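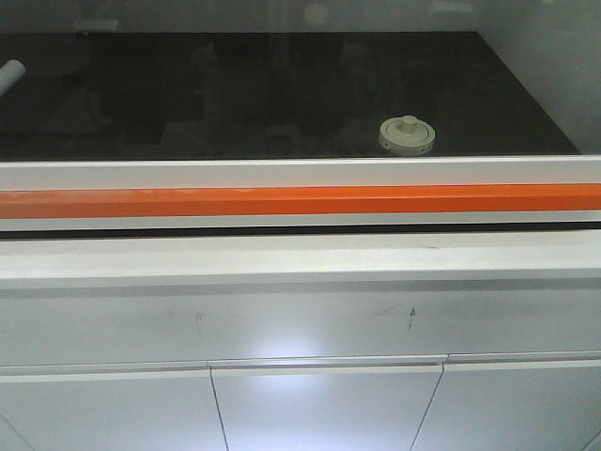 Beige cylindrical piece with a raised knob, on a dark glossy surface.

Pan-Seared Lamb Chops with Garlic Yogurt

Serves 2. This is the way Fouzia Bajwa cooks them at Pamia, scaled down for a home stove.

You need:
5 lamb chops, bone in
200 g plain yogurt
2 cloves garlic
1 teaspoon ground cumin
Salt, black pepper, oil
Half a lemon

Take the chops out of the fridge half an hour before cooking. Pat them dry with paper towels, then rub with cumin, salt and pepper.

Grate the garlic into the yogurt, add a pinch of salt and a squeeze of lemon, and put it back in the fridge.

Set a heavy pan over high heat for two minutes. Add a thin layer of oil. Stand the chops on their fat edge first and hold them there with tongs until the fat turns golden. Lay them flat and cook three minutes on each side for medium - thick chops may need one more.

Move the chops to a warm plate and rest them for five minutes. Spoon the yogurt next to the meat, not on top, or the crust goes soft.

Leftover yogurt keeps until the next day. Talha Magsi stirs it into boiled potatoes.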